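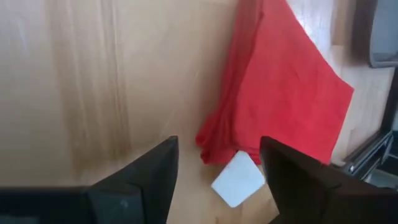 Tisimach Table Linen and Trays, customer help
Ticket: Red napkins leaving color on wooden table
Opened: October 5, 2023
Status: Waiting on customer

Titilayo Obi wrote:
Hello there, and thank you in advance for your patience, as I do tend to go on a bit. We bought 22 of the Jurkberg napkins in red, along with the Fevbridge breakfast trays, and I want to say first that we love them. The red is exactly the red I had in my head! The trouble is that it doesn't all stay in the napkin. If one is left on the table damp, even for the length of a phone call, there's a faint pink shadow on the wood afterward. I've washed them twice, at a 1,000 spin, with an ordinary powder and no softener. Is there something I should have done before the first use?

Thabiso Nkuna replied:
Hi Titilayo, please never worry about going on a bit, it saves me asking! Deep reds can hold some loose dye through the first few washes, so you haven't done anything wrong. Could you tell me three things when you have a minute: whether the table is oiled or varnished, whether you get any color on the tray as well, and how the napkins are folded when they're put out?
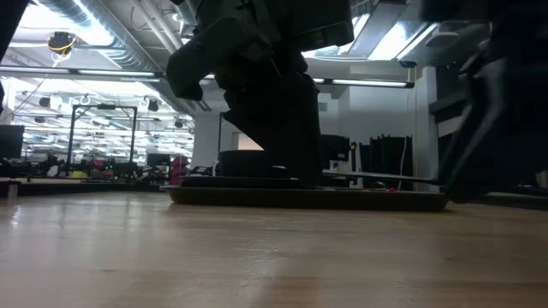 Titilayo Obi wrote:
The table is oiled, or it was in the spring when Bastian Petersen did it for us, and I suspect it's due again. I've looked hard for color on the tray and can't find any, though I'd hardly expect to. It's the long, low, dark one with the flat rim, and a bit of pink would get lost on it where the pale wood underneath shows everything. I did wipe one down with a white paper towel just to be sure and got the tiniest blush. As for folding, they go into a loose sort of packet with the layers on top of each other, on the right half of the tray, with the plate and bowl on the left and the mug up in the corner. I've been laying them that way for years with our old ones and my hands do it by themselves now.

Thabiso Nkuna replied:
Lovely, that's a big help. An oiled top that's ready for another coat will drink up color much faster than a sealed one. I asked Thandeka Mthembu in our linen room, and she'd like you to try this:

1. Soak the napkins in cold water with 200 ml of white vinegar for an hour, apart from all your other laundry.
2. Rinse until the water runs clear. Be stubborn about it.
3. Press one between two white paper towels while it's still damp. If you see pink, go back to step 1.
4. Dry them completely before folding.

For the marks on the table, start with a barely damp cloth and a drop of dish soap. If the pink is still there, go very lightly with 600 grit paper along the grain and then oil the spot. 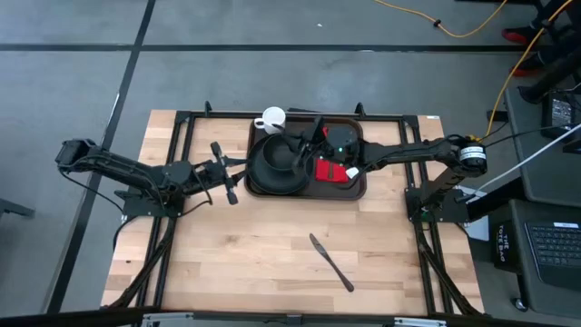
And please do keep your way of setting the tray, there's nothing the matter with it. Dry napkins on the right-hand side shouldn't bother anybody, and a dark tray will forgive you plenty in the meantime.

Titilayo Obi wrote:
Three rinses on the first batch and the paper towel came out white, so I'm cautiously delighted. The second batch is soaking as I type. I haven't dared touch the table with the sandpaper and will wait for Bastian, who has steadier hands and is back on Saturday. Can I leave this open until then?

Thabiso Nkuna replied:
Of course you can. I've set it to waiting, and a reply from you will bring it right back to me.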